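Hornudmont Home Energy Help - Heating and Cooling
Air-source heat pump: heating bill rose after the first winter 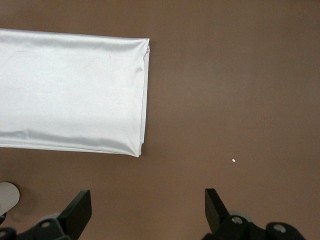
Folded white cloth on a brown tabletop.

Posted by Ishbel Baxter, Tuesday, September 9, 2025

Our household replaced an oil boiler with a Stelon air-source heat pump in May of last year. The house has 2,000 square feet of floor space and 11 radiators, all kept from the old system. Electricity for heating came to $1,074 over the coldest stretch of the winter, which exceeded the installer's estimate. The installer set the water temperature high and advised that it be left alone. I would like to know whether a lower setting is advisable before the next heating season, and whether the radiators must be replaced.

Damián Benítez

A lower water temperature is generally advisable. A heat pump uses less electricity when it does not have to produce very hot water. Please ask your installer whether weather compensation is turned on. This function lowers the water temperature on mild days and raises it on cold ones.

Reduce the setting in small steps and leave each step in place for 3 days before judging the result. If one room remains cold, its radiator may be undersized - the others can often stay. Request a room-by-room heat loss calculation before paying for any replacement. Large overnight setbacks should also be avoided during this trial, as the morning recovery can bring on the backup heater.

Udari

We had the same trouble and it was the backup heater. It was running all of January. Check the hours on the control panel.

Jacobs

The advice above is sound. Members should also confirm that the outdoor unit is clear of leaves and that the water filter was cleaned at the last service. Old oil systems often leave sludge in the pipes.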